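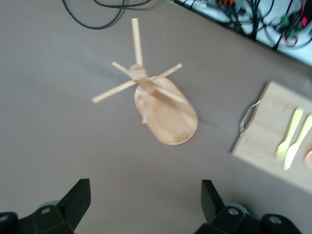
Call for Participants: Household Energy and Meal Preparation Study

The Oddsson Institute for Home Economics invites residents of Dradton and Stavano to take part in a study of energy use during the preparation of evening meals. Enrollment is open to adults who cook at home at least 2 evenings per week and who have lived at their present address since October or earlier.

Participants will keep a written cooking log for 15 weeks and will allow a plug-in meter to be fitted to their stove or range. A member of the study staff will visit each home at the beginning and end of the study period. Visits take place by appointment and last no longer than one hour.

Households with either gas or electric cooking equipment may apply. Renters must provide written permission from the property owner before a meter is fitted. Employees of the Institute and members of their households are not eligible.

Each household that returns a complete log will receive a payment of $9 per week, issued by check after the final visit. Records are stored under a household number and are not shared with utility companies.

Application forms are available at the Institute's front desk or by mail from the Furkero Building, Room 15, Dradton. Completed forms must be received by Feb 4, 2020. Applicants will be notified of the decision in writing.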